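Desk supplies swap returns to the Leitner building

August 29, 2026

If you have walked past the big room on our floor lately, you know the supply situation has gotten a little out of hand (mine included, I admit it!). So I'm happy to report that the swap is back. We held the first one in May, and I went home with more sticky notes than any one person should own.

The way it works is simple. You bring the stuff that has been breeding in your drawers, you set it on the table by the door, and you take what you need. Markers, mesh trays, paper, notes, plastic tubs, all fair game. Last time 121 people came by, and we moved 523 items out of closets and onto desks where somebody uses them. Holtolitz, down the hall, sent over a whole box of pens, and Dresura gave us 200 folders that had an old address on them. Nobody minded the address.

I'm partial to the small things myself. A good orange marker is worth the trip, and pink sticky notes always seem to be the ones I run out of first.
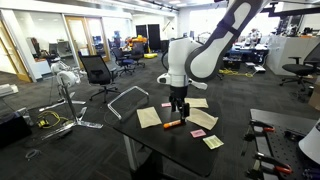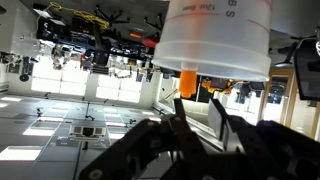
One reader from Prollent wrote in to say that the swap should take markers only if they have been tried on paper first, as she carried home four in May and three of them were dead by lunch. She would also like the plastic containers sorted by size, with the 12 oz ones kept together, so people stop digging. I think she's right on both counts, and I have already put scrap paper on my list.

A few other changes this time. We have room for 300 items on the shelves, so please hold back the really bulky things (chairs, monitors, that sort of stuff) and post them on the board by the elevator instead. Loose cables are fine if you coil them and tie them. Open food containers are not fine, and I don't want to talk about last time.

Doors open at noon and we close up at four. Bring a bag, bring your extras, and if you have a yellow notepad with lines on it, come find me first!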